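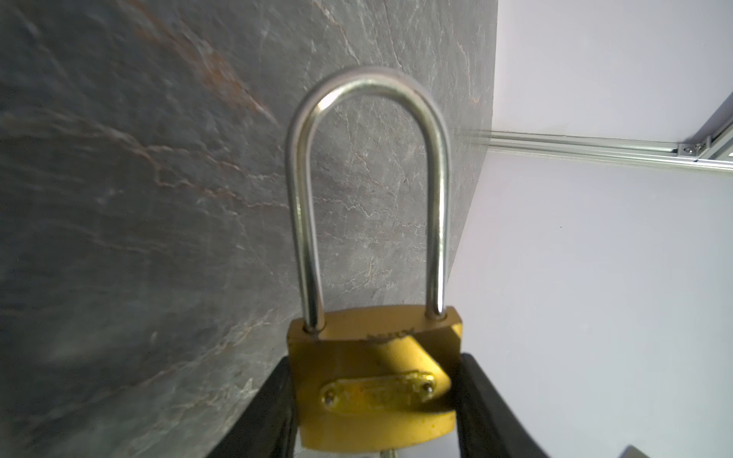

Week 6: Writing objects into a story

Last week I asked you all to bring in 300 words about somebody arriving home, and I've now read the lot. I enjoyed them! But nearly everyone gave me a "key", a "door", a "bag", and left it there. Take a padlock. I can't see it until you tell me the yellow is speckled with darker flecks and scuffed along the bottom edge, and then I start wondering who's been knocking it about. One worn patch does more for me than a page on how your hero is feeling.

Yaryna Pavliuk's piece about the ferry to Narnik is the one to look at (it's in the shared folder). Her grandmother's coat only turns up in 3 places — hook, chair, suitcase — and by the suitcase I was in bits.
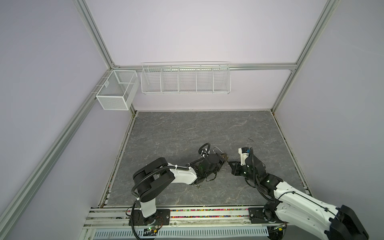

What she does so well is leave gaps. She never says the coat is important. She puts it where we'll trip over it and carries on with the conversation about soup. Hnat Zinchenko asked in class whether that's risky, and yes, some readers will miss it. I'd still do it.

A couple of things to try on your own drafts: cross out every "old" and see what you need instead. Then give one object to the wrong person for a scene.

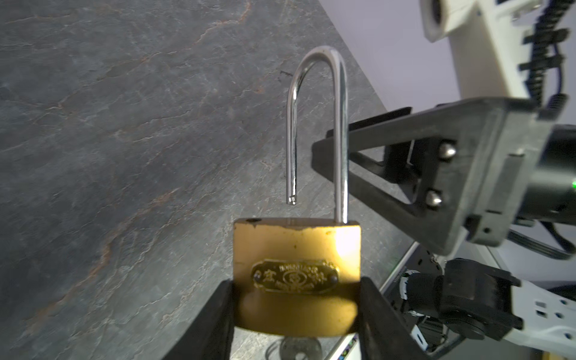

Places to keep things

Cupboards, drawers, sheds. Read the attic chapter in Mistindale before next time, it starts on page 422 in the Lorden edition, and mark each spot where a container is opened or left alone.

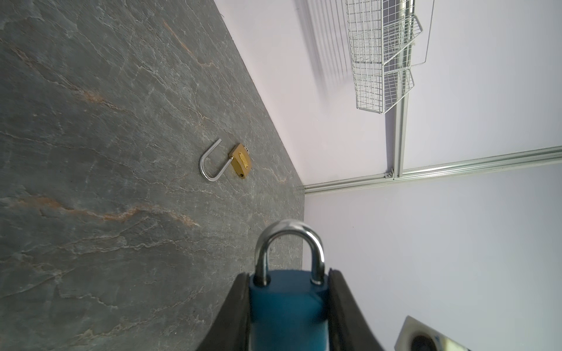 Endings are where most of us panic and explain. My own first drafts all finish with somebody looking out of a window, it's awful. Try closing on a thing in a changed state and stopping there: a padlock on its side, unlocked, on a dark grey tabletop streaked with orange. Then leave your reader to it. Drafts to me by 25 Oct 2018 please, double spaced, name on every sheet.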